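Workshop notebook, Corkulico job
June 24, 2020

Metal bin, condition and clean-up

Spent the morning on the big gray bin. It has been in use since December and I had not written anything down about its surface since we set it up, so most of this is catching up. The Brarna sole trial needs the bin in a known state before the next batch comes in, and I would like whoever reads this later to be able to tell old wear from new.

Order of work was: empty it, vacuum, wipe, look, wipe again, look with the lamp held low. The low lamp is worth the bother. With the overhead lights on, half the scratches vanish.

Supplies used: blue shop towels, the citrus degreaser from the Gevgate carton, plain water, one gray nylon pad (worn out now, bin it). No steel wool. Somebody used steel wool on the small tray last winter and it left a haze that never came off.

Bin walls

Back wall is the worst. Near the top edge there are only faint scratches, pale, nothing you can catch with a fingernail. Lower down is the bright strip where the finish has gone and the metal shows silvery white. Lower margin of the strip is ragged, with dark scrapes and small brownish marks along it. I first took the brownish marks for glue from the soles. Degreaser did nothing to them on two tries. Could be rust starting, could be something baked on. Left them alone and marked the ends of the strip on masking tape on the outside of the wall, so we can tell if it grows.

Left wall is narrow and does not see much contact. Wiped, no comment.

Front wall is low and gets leaned on when people reach in to sort by hand. Greasy along the top. Came clean with one pass.

Right wall slants in more than I remembered. Small things slide down it and settle in the corner, which is a nuisance for sorting but good for vacuuming. Got a surprising amount of rubber crumb out of there.

Floor

Blue-gray, scuffed all over, with whitish streaks. I tried the nylon pad on one streak with degreaser and it faded a little and then came back once the surface dried, so it is abrasion in the metal and no amount of wiping will help. Stopped there. We are not going to polish a bin floor.

The two round holes, lower left and lower right, were both packed with crumb and lint. Cleared with a bamboo skewer from above and the vacuum from below. The smaller dark spot up near the right wall I have been calling a hole in conversation. I pushed the skewer at it and it did not go through. Needs a better look from underneath with a flashlight, on the list.

Ran 5 passes of water and towel in total, until the towel came up clean.

Sole placement

Put the dark blue piece back in the middle of the floor after lunch and left everything else where it was. We have been going around in circles on whether to call these soles or slippers. The Brarna paperwork says "inner, molded" and the bag label says something else again. I am writing "blue piece" until that gets settled. Long oval, raised rim a bit lighter than the rest, textured inside. Lying close to upright as seen from the front of the bin, lower end over toward the right.

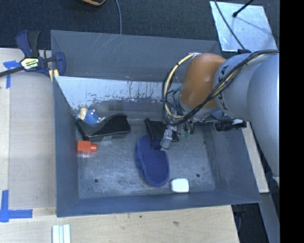
Contrast and lighting

The thing I wanted to know was how well the blue piece stands out from the floor, given that both are on the blue side. Answer: well enough. The piece is much darker and the outline reads cleanly. The rim helps. The streaks on the floor are pale, so they do not get confused with the edge of the piece.

The floor holes are a different matter. They are dark and round, and at a glance from across the room I have twice taken one for a scrap of rubber. If we ever sort the small heel pads in this bin, the holes should be covered first. A disk of gray tape would do, though tape lifts at the edges once it gets any degreaser on it. Magnetic sheet might be better. Have not checked whether a magnet holds on this floor. Check.

The bright strip on the back wall throws glare when the lamp on the left is up full. Turned the lamp down and moved it back 40 cm. Better. Marked the new foot position on the bench with pencil, will do it properly in paint marker if it stays.

Texture on the inside of the blue piece picks up lint from the shop towels. Do not wipe the pieces with the blue towels. Use the brush.

Stock

Counted the bags from the last delivery while I was at it, as the count on the shelf card did not match the packing slip. Slip says 264 pieces. Shelf card said something that had been crossed out and written over. My count agrees with the slip. New card made out, old one stapled behind it.

The order still to come from Brarna is 800. They will not fit on the current shelf. Options are the rack by the door or stacking the bags in the Sfeir crates, which are sitting there doing nothing. I favor the crates. The lids close and it keeps the dust off. One crate has a cracked corner, put it on the bottom of nothing.

Asked Corkulico for the spec sheet on the bin coating again. No reply yet. Without it I do not know whether the back wall can be touched up or should just be covered. A sheet of thin rubber hung over the worn strip would stop it getting worse and kill the glare in one go, but it would have to be fixed so it cannot sag into the bin. Cut a cardboard template for it, leaning behind the bench, labeled.

To do

Look at the dark spot near the right wall from below.

Magnet test on the floor.

Recheck the tape marks at the ends of the bright strip when the next batch is done.

Order nylon pads, the gray ones. We are down to the last pack.

Move the Sfeir crates and sweep behind them before anything goes in.

Sole or slipper: get the Brarna name in writing and fix the shelf card to match.

Vacuum bag is nearly full. Spare is in the drawer under the vise, under the sandpaper.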